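Gallery Inspection Checklist, Stadska Gallery, Room 3
Painted canvas flats and projection screen, before opening
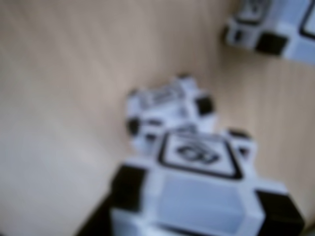 The evening desk asked that the screen be checked first, as the lower edge was curling again at closing and visitors had started to touch it.

1. Screen, lower edge
Curl on left side, roughly 10 inches long. Re-tensioned. Check again at noon.

2. Hanging wires and clamps
OK. One clamp on the Trastach flat replaced in October, still tight.

3. Floor braces and sandbags
Moser flat: brace sits too far into the walkway. Moved back against the wall. Tape the new position.

4. Canvas surface
Small scuff near the bottom of the Curnau flat, object no. 3412. Already in the condition report. No change.

5. Projector shelf and cables
Shelf level. Cable cover loose by the door. FAIL. Keep the door roped off until fixed.

6. Distance line
Must be 30 inches from the painted side. Line is worn at the corner but can be read.

7. Light levels
Not measured. Meter is out on loan to the print room.

8. Exit sign and aisle
Sign lit. Aisle clear once the bench was turned.

Room may open with item 5 roped off. Leave this sheet at the front desk.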